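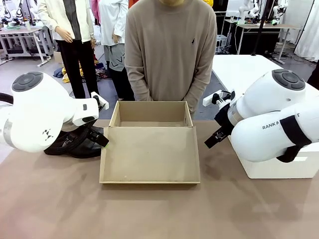
Loretta Tillman wrote in to say that the fuse settings page we printed in January left her with a chip that wouldn't answer the programmer at all, and she asked whether it was dead or only asleep. Most likely it's fine. When the clock fuses are set for an external crystal and there is no crystal on the board, the chip sits there waiting for a clock it never gets. The programmer then reports a wrong signature or no device, and people throw good parts in the bin.

Before you do that, try feeding it a clock. Any spare board that can toggle a pin at a steady rate will do. Load a sketch that puts out a square wave, run one wire from that pin to XTAL1 on the stuck chip, and tie the grounds together. Leave XTAL2 open. Connect the programmer as usual and read the signature with the slow clock option turned on. If you get a proper reply, write the low fuse back to the internal oscillator and power everything down before you pull the wire.

Loretta did this on Wednesday evening and got her chip back on the second try. The first time she had forgotten the common ground. If yours stays silent, check the reset line next, and make sure there is no big capacitor still sitting on it from an earlier project. A reset pin that has been disabled by fuse is a different problem and needs a high-voltage programmer. Siebe Vanhove has one and will bring it to the next bench night if you ask him ahead of time.
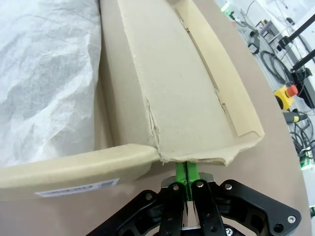
The January page has been corrected. The table had the values for the crystal and the internal oscillator in each other's rows, which was my mistake in copying from the old sheet. Please cross out the printed one if you keep a binder. Humaira Baloch went through the new table against the datasheet and found one more slip, in the brown-out column, and that is fixed too.

A few people also asked about the Julley programmer and whether it needs new firmware. Ours came with an old version that ignores the slow clock setting without telling you. If you select it and the read is just as fast as before, that's probably what you have. Dexter Fitzsimmons updated the club's two units and wrote up the steps. You need a second programmer to do it, and the jumper marked for self-programming has to be closed while you write and opened again afterward. Part 2371 in the parts drawer is the right jumper if yours has gone missing.

Bench night starts at 7 p.m. in the usual room. Bring the chip on a breadboard with the decoupling capacitor already in place, and bring your own USB cable. We have 3 spare power supplies and they go early.

Rowena Saludo is putting together the next parts order and needs your list before then. Sockets and headers only this time.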